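무광 흰색 작업대에서 흰 플라스틱 병 뚜껑 관리하는 방법

작성: Callum Mottram
2018년 8월 22일

소분 작업용으로 무광 흰색 상판 테이블을 쓰고 있습니다. 병은 어깨 부분이 둥근 사각형인 흰색 플라스틱 병이고, 뚜껑은 돌려 닫는 방식의 흰색 뚜껑입니다. Nivton에서 묶음으로 구입했고 한 묶음에 50개입니다.

문제는 두 가지입니다.

첫째, 상판과 뚜껑 색이 비슷해서 뚜껑을 내려놓으면 잘 안 보입니다. 상판은 약간 차가운 느낌의 흰색이고, 조명 위치 때문에 왼쪽으로 갈수록 조금 어두워집니다.
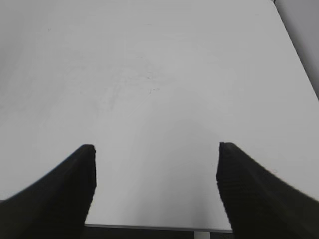
어두운 쪽에서는 그나마 윤곽이 구분되는데 밝은 쪽에서는 뚜껑을 찾느라 손이 멈춥니다. 어두운 색 매트를 깔아 봤으나 먼지가 눈에 띄고 매트가 밀려서 치웠습니다. 상판을 바꾸지 않고 해결할 방법이 있는지 궁금합니다.

둘째, 뚜껑을 다시 닫을 때 나사산이 어긋나는 경우가 있습니다. 최근 작업에서는 20개 중 2개가 비스듬히 물렸습니다. 힘을 더 주면 닫히기는 하는데, 눕혀 두면 내용물이 샙니다. 내용물은 묽은 세정액입니다. 불량인지 닫는 방법의 문제인지 판단 기준을 알고 싶습니다.

Kanini Massawe

두 문제를 나누어 적습니다.

1. 뚜껑이 안 보이는 문제

상판 색보다 조명 방향을 먼저 조정하십시오. 흰 물체를 흰 면에 놓았을 때 구분되는 것은 색이 아니라 그림자입니다. 천장등만 켜면 그림자가 짧고 흐려집니다. 스탠드를 상판 높이에 가깝게 낮추고 한쪽 옆에서 비추면 뚜껑 가장자리에 그림자가 생깁니다. 반대쪽에 두 번째 조명을 두면 그림자가 다시 약해지므로 하나만 사용합니다.

뚜껑 놓는 자리를 고정하는 것도 필요합니다. 얕은 회색 트레이 하나면 충분합니다. 매트가 밀렸다면 상판 전체를 덮는 대신 트레이 바닥에 미끄럼 방지 패드를 붙여 쓰면 됩니다. 뚜껑은 안쪽이 위로 오게 놓습니다. 안쪽 면이 상판에 닿으면 먼지가 나사산에 붙습니다.

2. 나사산이 어긋나는 문제

먼저 불량 여부를 확인합니다. 비스듬히 물린 병과 뚜껑을 정상인 것과 서로 바꿔 끼워 봅니다. 어긋남이 뚜껑을 따라가면 뚜껑 문제, 병을 따라가면 병목 문제입니다. 어느 쪽도 따라가지 않으면 닫는 동작의 문제로 보면 됩니다.

닫는 순서는 다음과 같습니다.

가. 병목의 나사산과 입구 윗면을 마른 천으로 닦습니다. 세정액이 남아 있으면 뚜껑이 미끄러져 끝까지 조여졌는지 손으로 알기 어렵습니다.

나. 뚜껑 옆면의 세로 홈을 양쪽에서 잡습니다. 윗면을 손바닥으로 누르면 한쪽으로 기울기 쉽습니다. 홈 부분을 마주 보게 잡고 병 입구와 수평을 맞춥니다.
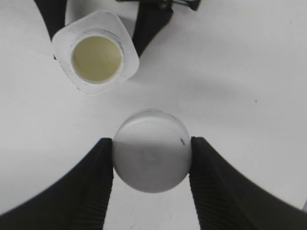 다. 뚜껑을 병 입구에 얹고, 누르지 않은 상태에서 여는 방향으로 천천히 돌립니다. 나사산 시작점이 맞으면 뚜껑이 살짝 내려앉습니다.

라. 그 위치에서 닫는 방향으로 돌립니다. 처음 반 바퀴는 저항이 거의 없어야 합니다. 여기서 뻑뻑하면 풀고 다시 얹습니다.

마. 저항이 생긴 뒤에는 손가락 힘으로만 조입니다. 공구는 쓰지 않습니다.

억지로 조인 적이 있는 뚜껑은 나사산이 눌렸을 수 있습니다. 안쪽을 밝은 곳에서 보고 하얗게 일어난 부분이 있으면 폐기하십시오. 겉면의 작은 얼룩이나 긁힘은 밀폐와 관계가 없으니 그것만으로 버릴 필요는 없습니다.

누설 확인은 물을 채워 13분 정도 눕혀 두고 종이 타월에 자국이 생기는지 보는 방법으로 합니다. 확인 후에는 물기를 완전히 말리고 사용합니다.

Redcombe

저는 Drastier 뚜껑으로 바꿨습니다. 색이 파란색이라 흰 테이블에서도 바로 보입니다. 단 병목 규격이 맞아야 하고 Nivton 병에 맞는지는 모르겠습니다. 구입 전에 병목 바깥지름과 나사산 간격을 재 보세요.

Callum Mottram

답변 감사합니다. 바꿔 끼워 보니 두 개 모두 어긋남이 뚜껑 쪽을 따라갔습니다. 한 개는 안쪽 나사산 끝이 눌려 있어서 버렸고, 나머지 한 개는 여는 방향으로 먼저 돌린 뒤 닫으니 수평으로 들어갑니다. 누설 확인은 아직 못 했습니다.

조명은 스탠드를 왼쪽으로 옮겨 낮췄습니다. 밝은 쪽에서도 뚜껑 윤곽이 보입니다. 트레이는 Kershaw 회색 제품을 주문했습니다.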